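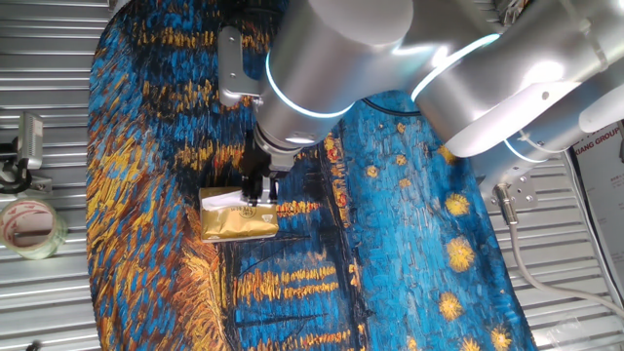
How to Wrap Drop Handlebars at Home

Fresh bar tape is my favorite cheap upgrade. One evening, one roll per side, and a tired old road bike feels brand new under your hands! I put off learning for years and paid a shop to do it (silly me), and by my second try the wrap looked as good as theirs.

I rode 3000 miles on the last set, mostly the lumpy lanes out to Murkthorpe and back, and by the end it was shiny on the tops and torn by the left hood. If yours looks like that, it's time.

What you need

Two rolls of tape with end plugs
Sharp scissors
Electrical tape
Rubbing alcohol and a rag
A small knife for the old glue

I used Grindotico cork tape on this bike. Each roll is 193 cm long, enough for my 42 cm bars with a little to spare. If you have wide gravel bars, check the length before you buy. My friend Getachew Gebru came up 9 cm short on his flared bars and had to start over with a longer roll.

Strip and clean

Pull out the end plugs and peel the hood covers forward so they fold over on themselves. Unwind the old tape from the stem end. Scrape off the glue, wipe everything down with alcohol and let it dry. Look over the bare bar while you have the chance. Deep scratches, cracks or white crusty spots on aluminum mean you should get it checked before you ride again.

Tape the cables down tight in a few places. A loose cable makes a lump you'll feel on every single ride.

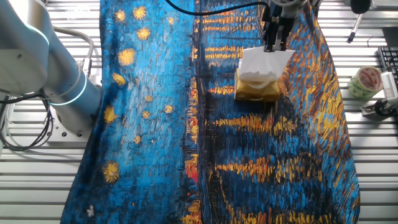
Wrapping the Drops

Start at the bottom of the bar with half the tape's width hanging past the end. You'll tuck that part in with the plug later. Stand in front of the bike, facing it, and wrap so the tape goes outward over the top of the drop. Your hands twist it that way when you ride, so it stays tight.

Keep a steady pull the whole time. Overlap each turn by a third, and go a bit closer on the outside of the bends, where gaps like to open up. Peel the backing off as you go, a hand's length at a time.

Around the levers

Stick the short extra strip over the lever clamp first. Then bring the tape up under the hood, across the inside, and on toward the tops. Fold the hood cover down and look for bare metal. See some? Just unwind two turns and try again. Good tape will take it.

Finish at the stem

Stop where the bar gets thicker. Cut the tape at a long slant so the edge sits square, then wrap electrical tape around it three times, stretching it a little. Push in the end plugs, and thump them with the heel of your hand if they fight you.
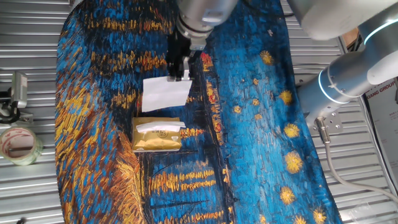 Blue and gold cloth with a gold tissue box on it.

Now do the other side as a mirror image. Take a spin around the block, squeeze the bars hard in every hand position, and press down any edge that lifts. Enjoy that new grip!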